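Search this site
Enter keyword Go

Stop Piling the Fruit So High

By Arnout Jansen
4 March 2026

Most grocery stores still build their fruit displays as if a full bin were the only thing that could make a customer buy. The apples go up in a slope, the oranges go up in a slope next to them, and the staff spend the day picking fruit up off the floor. I think the slope should go.

I worked in produce for 17 years, the last stretch of it at Van Dijk, a store with one entrance and a parking lot that was always too small. We were taught to keep every bin heaped. When a heap dropped below the rim, we topped it up from the back room. The fruit at the bottom stayed at the bottom. By Friday it had carried the weight of everything above it, and when we finally dug it out it was soft on one side and went in the trash.

Shoppers make this worse, and I don't blame them. Give a person a tall pile of avocados and they will squeeze several before they choose. They want one for tonight or one for the weekend, and the pile doesn't tell them which is which. Every avocado that gets squeezed and put back is a little worse for the next person.

A shallow bin fixes a good part of this. With only a layer or so of fruit, people look first and touch less. They can see the spots. The clerk can see them too and can take out a bad apple before it spoils its neighbors. When I moved over to Stenalura in May, the store had already changed to low bins, and I expected complaints that the shelves looked bare. I heard 3 in my first month. One of those was really about the price of lemons.

The usual argument against me is that a thin display looks like a store going out of business. That depends on the display. A dark bin helps, since the color of the fruit shows up well against it. So do dividers. If the apples have their own space and the oranges have theirs, a small amount looks like a choice somebody made.

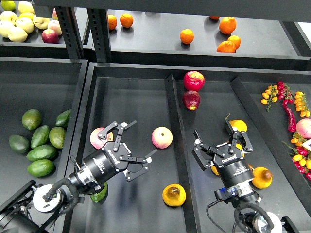

Apples, oranges and avocados in shallow dark bins on black metal shelving.

What a low bin does need is sorting. Fruit wanders. A customer picks up an apple, changes their mind two steps later and sets it down wherever there is room. In a deep heap a stray gets buried. In a shallow bin it sits in plain sight, and an avocado in with the apples makes the whole shelf look neglected. Somebody has to walk past every hour and put things back. At Stenalura that takes 5 minutes if the aisle is quiet.

Store managers will say they don't have the labor for that. They have the labor to rebuild a slope of apples twice a day, so I would start by looking there.

Last updated: this week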